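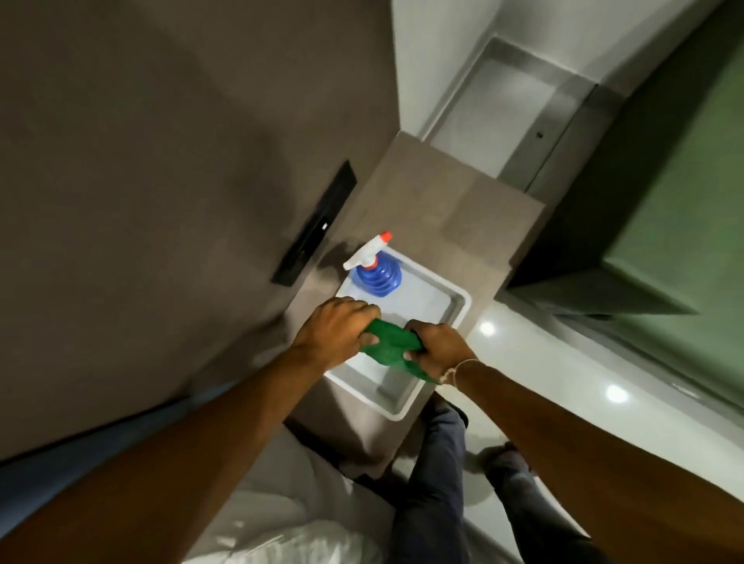
Green cloth, white tray, spray bottle.

Subject: Re: Moving the Fandgate site to Darneo
Date: August 1, 2026

Rizwan Pirzada wrote:

> I ran the Darneo importer against a copy of our database last night.
> 1,781 articles went in and it reported no errors. Page loads feel
> faster too. I think we can switch in October and drop the old CMS
> for good. Any objections?

A few, yes.

"Reported no errors" doesn't tell me much. I opened the same copy this morning and only 1,479 of those articles have an author attached. The rest say "admin". Did the importer skip the field, or was it blank on our side to begin with? I'd like to know which before we pick a month.

As for speed, of course it feels faster. You're the only person on it. Our front page gets 3,000 visits on a slow day, and the test box has seen you and me. Can somebody put a real load on it, with caching off, and post the numbers here?

I was at Watberg when they did this same move, with the same sales pitch. The articles came over fine. The redirects didn't, and I spent my first four months there fixing old links by hand — 300 of them in the travel section alone. I took that job to write templates.

Also, who maintains the Martinelli theme now? The last commit I can find is two years old, and the comment form in it still calls a function Darneo has since removed. If the plan is that we maintain it ourselves, that needs to be in the plan.

I'm not married to the old system. I've complained about its menu editor on this list more than anyone. But I'd want the author field sorted and a redirect map I can read before I say yes to October.

Rizwan, can you send me the importer log? The whole thing please, not the summary page.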